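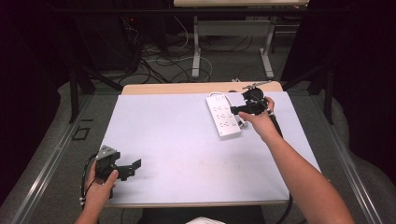 Ewan Doolan wanted to know why we bother running the plug task for visitors at all, when the stacking one is quicker and nothing needs to line up. Fair point for a five-minute slot. My answer was that stacking says very little about wrist alignment, and the Cistville people had asked for contact tasks in their email. We left it in.

**Open day, Monday, second session (the 2 pm group)**

Task as given to the visitors: plug and power strip on the white board, a gripper in each hand. Strip not clamped. Left gripper free to steady it, right gripper for the plug. No coaching on the first go.

Notes from the session:

- First-timers went straight down at the socket and jammed. The ones who tilted the fingers and came in along the line of the slots did better.
- Most forgot they had a left hand. Canan suggested a line on the handout, "hold the strip first". Agreed, will add.
- Cable on the right unit drags on the forearm when reaching to the far side of the board. Two visitors mentioned it without being asked. Kevser wants a clip near the elbow. I'd sooner try a lighter cable first.
- The white strip on the white board is poor for anyone standing further back. A coloured strip would cost next to nothing.
- Log was at 126 episodes when we stopped for tea. I haven't gone through them for bad starts.

Ataberk did the talk on Clodine beforehand. Too long by 8 minutes, and the questions got squeezed. The Tirkstead visitors asked whether the same grippers could go on the arm unchanged. Told them the fingers yes, the housing no, and that the mount drawing is still at revision 2.

Fault: left unit dropped out once partway through the session. Error 3142, cleared on restart. Same code as in August, so probably the connector again. Ozan is to swap it before the Bozkurt visit.

To do:

- [ ] handout line (Canan)
- [ ] connector, left unit (Ozan)
- [ ] price a coloured strip
- [ ] cut the talk, move questions to after the hands-on part
- [ ] check the log for bad starts and mark them

Ewan still says stacking. We can run both for Bozkurt if they give us the longer slot.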